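Gavmont Language School

Posted in July by Danica Hrnčiar

Gavmont is a small school for evening and weekend language courses. We teach Slovak, Czech and German to adults who came to our town for work, and English to adults who were born here. I started the school together with my colleague Iveta Skála, in one rented room above the Šindelář bakery. Today we have 2 classrooms on the same floor and the smell of bread is still included in the price.

Our groups are small. We do not use one big textbook for everybody. Each course has its own folder, which we call Justano, with texts about renting a flat, visiting the doctor, reading a contract and speaking with the teacher of your child. Grammar comes too, but a little later, when the student already has something to say with it.

Since we opened, 257 students have finished at least one full course. A course costs 3240 crowns and has the same price for beginners and for advanced. If you must stop in the middle because of a new shift at work, you can continue with the next group and you do not pay again.

Many people ask us about the placement test. It has 100 points and takes less than one hour. Please do not prepare for it. A high result in the wrong group makes the first month very unpleasant, for you and also for the teacher.

We also go into companies. The course at Britero starts before the morning shift, at half past five, and it is our earliest lesson. The students there learn the safety words first, then the small talk. 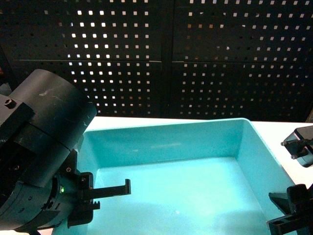

Marek wrote to us after his second course that he would like more listening with different accents, because in real life people do not speak as slowly as Iveta. We have now added recordings from the market and the post office to the B1 folder.

New groups open every Monday when enough people have signed up. The office is open from three in the afternoon, and you can come without an appointment.

Last updated: July

Get our course dates by e-mail. Enter your address to subscribe to the newsletter. You can unsubscribe at any time.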